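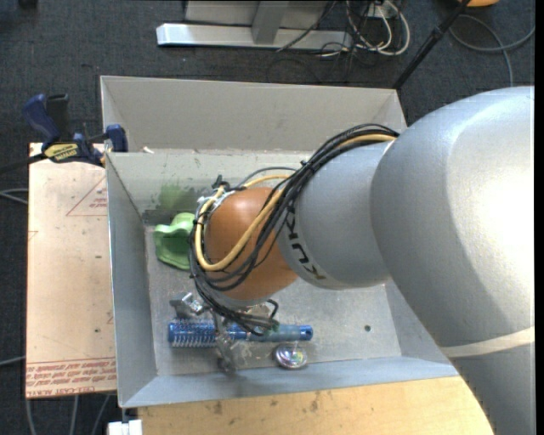
The arm over the picking bin, with a blue hairbrush up next.

I'd told Dymphna Mulcahy I would come by at four, and when I got there at ten past she was on her knees on the carpet with a cable in her teeth. She waved me to a stool. It was another five minutes before she could talk, so I watched her students argue about a hairbrush.

The argument was a good one! One of them wanted the gripper to take it by the handle and the other wanted the barrel, and they both had very strong feelings about bristles. "Let them go," Mulcahy said, once she had her mouth back. "They've been at that since lunch. I learn more from listening to it than I do from the reports."

Mulcahy runs the picking project at Lendach, a two-semester class that ends with a contest against the team from Trandgate. Each side gets a bin of household stuff and a list, and the arm has to get the things out of the bin without anybody helping it. I asked her who picks the objects and she laughed for quite a while.

"The other team does. That's the whole fun of it. They send us a box in September and we send them one, and everybody is as mean as they can be. Last year they sent us a bath sponge that folded up like a taco whenever you touched it. We sent them a bag of marbles, so I can't complain."

The hairbrush is this year's headache. I wouldn't have guessed that (I can pick up a hairbrush half asleep, and do), but Mulcahy says a round barrel wants to roll and the bristles give the camera fits. Small shiny things are nearly as bad. "Anything with a rainbow on it, forget it. You move the lamp a little and the software thinks it's a different object."

I wanted to know about the arm, of course. It's a KUKA, much bigger than I had pictured, with an orange wrist and cables looped all over it. Mulcahy got it secondhand before the class existed and spent a summer talking people into letting her keep it. The software is the students' own. They call it Erero, and when I asked what that stood for I got three answers from four people.

So how well does it work? She made a face. "We log every try. We're at 1000 tries since the box came, and I'd like 3000 before the contest. On the easy stuff I'm happy. On the brush we did 40 in a row yesterday and I went home early."

Her office is next door and I got a look at the rule book there, a stapled thing by somebody named Radulović who set up the first contest and has since moved away. It has been amended in four colors of pen. My favorite line, in green, says a team may not glue anything to anything. I asked for the story and she said no — maybe next year.

What about the students who come in never having touched a robot? Most of them, she told me. "I get kids who are scared to press the button. The first week all we do is move it up and down. Slowly. Then somebody bumps the side of the bin, and the bin has scratches all over it already, and they see that the building is still standing. After that I can't get them to go home."

I asked if she'd ever wanted to do something grander with it, and she thought that over while she wound up her cable. "I worked in a warehouse one summer in college. It was up to 400 boxes a shift, and all of it was picking things out of other things. It's plenty grand for me."

By then the handle side had won, at least for the afternoon. Mulcahy went over to stand with them, and I put my notebook away and went to stand there too.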